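Sullham Pig in a Shirt – soft plush toy

Home > Soft toys > Animals > Sullham

Item 186
In stock, ships from Siltdale
Shipping: $4 flat, any number of toys

Sullham calls this pig "the friend every nursery is waiting for." I have been selling soft toys long enough to doubt that any nursery is waiting for anything, and I nearly passed on it. The first one I was sent had a loose thread under the arm and a smell of packing plastic that hung on for a week. The second delivery was better, and those are the ones on sale now.

What you get is a plain stuffed pig in a shirt. It doesn't talk, light up or sing, and there is no battery door to lose the screw for. The shirt is the body, by the way. Two customers have written to ask how to take it off for washing, and the maker's catalog doesn't help by calling it an "outfit." It doesn't come off. If your child wants to dress and undress something, get the Begum bear instead, which has a real cardigan.

The catalog also promises 200 grams of "premium cloud filling." My kitchen scale says 186 for the whole toy, fabric and all. I wouldn't call that a scandal, but I'd like to know what cloud they were weighing.

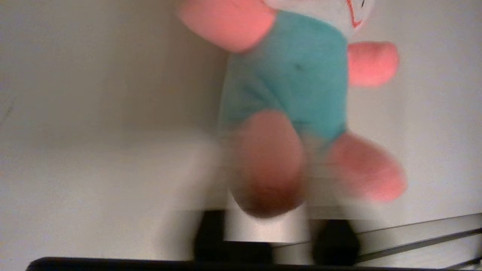
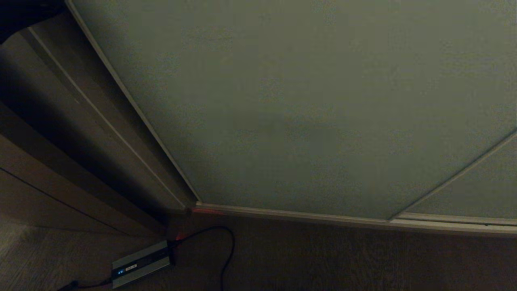

Color is what people send toys back for, so I'd rather be dull and exact on the subject. Sullham prints "ocean blue" on the tag and that is wishful. The body is turquoise going on teal, with salmon-pink arms and legs, and the smile is a thin red line stitched on white. If you were hoping for a navy pig to go with navy curtains, you will be let down. The catalog says the colors "complement any decor," a line I have read about every toy I ever stocked. A muted gray-green wall with off-white baseboard and a brown wood door or cabinet next to it is about as quiet as a room gets, and a teal and pink pig will stand out there whether you want it to or not. Most children will want it to.

The arms and legs are puffy with rounded ends, and a small hand can get hold of any of them. I like that more than I expected to. The stuffing is soft, so don't count on the pig sitting up by itself on a shelf for long. Mine leans.

Washing
Cold, gentle cycle, inside a pillowcase. The label says surface clean only. I ran one through anyway and it came out a bit lumpy at the neck – ten minutes of squeezing fixed most of it. Air dry. I haven't tried the dryer and I'm not going to.

Sizes
One size. Seated height is 8 inches. Sullham has been saying since October that a bigger one is coming. I'll list it when there is one in my hand.

Compared with the Tunum pig
The Tunum costs more and has firmer legs, so it does sit up. Its nose is glued felt, though, and I have seen that nose come away. I'd pay the difference only if the toy is going to live on a shelf.

Returns
Thirty days, tags on. If a seam opens in the first year, send a photo and I'll replace it without an argument.

Page written and toy tested by Vasanthi Uddin. Questions go through the contact form, and I read them in the evening.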